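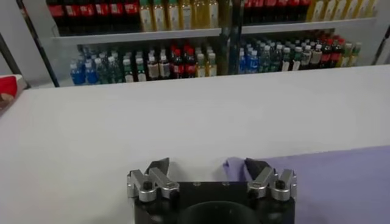

Figure 2. Matte black and brushed aluminium finishes, Flisley.

4.2 Glare complaints and the choice of surface finish

The interviews at Bromville and Flisley were held in February, before the evening lighting was changed. Staff at both sites were asked to describe any discomfort they felt while working at a shared table, and to say at what time of day it was worst. Twenty people took part. Their answers were coded separately by Zinash Gebretsadik and Lingyun Duan, and differences were settled by a third reader, Kiros Wolde.

Complaints fell mostly into two groups. The first concerned light coming straight from a lamp or window into the eyes. The second concerned light thrown back from a surface, which staff found harder to name. Several spoke of tired eyes or of having to move a sheet of paper to read it, and only linked this to the table top when asked to show the interviewer where they usually sat. Earlier workplace guidance at both sites dealt with the first group at length and gave the second a single paragraph. The lighting survey by Mekonnen and Belay, summarised in Section 2, had already noted this gap, although it was limited to rooms used for desk work.
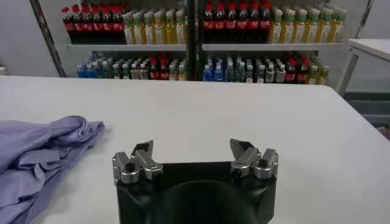
Surface colour and surface finish are often treated as one matter in purchasing documents, and the present study keeps them apart. A pale surface returns more light to the room as a whole, and may allow fewer lamps to be used. A shiny surface returns light mainly in one direction, so that a bright patch appears from some seats and is missing from others. Large white tables with a smooth, slightly glossy top, as at Flisley, combine the two effects. Managers tended to judge such a table by its colour alone and to call it a bright, clean choice, whereas those seated at it spoke more often of the patch of light. Dark matt finishes drew few comments of either kind. Brushed metal was mentioned by two respondents, both of whom placed it between the other finishes.

The time of day also mattered. At Bromville, where the windows face west, complaints were concentrated after four o'clock. No such pattern was found at Flisley. The difference may owe as much to shift times as to the building, and the sample is too small to separate the two.

Respondents were not asked to rate finishes they did not work with. The Ginder scale, which requires such ratings, was therefore left out of the analysis, and comfort was recorded using the shorter Sisay form. Answers to its open question are reported in Section 4.3.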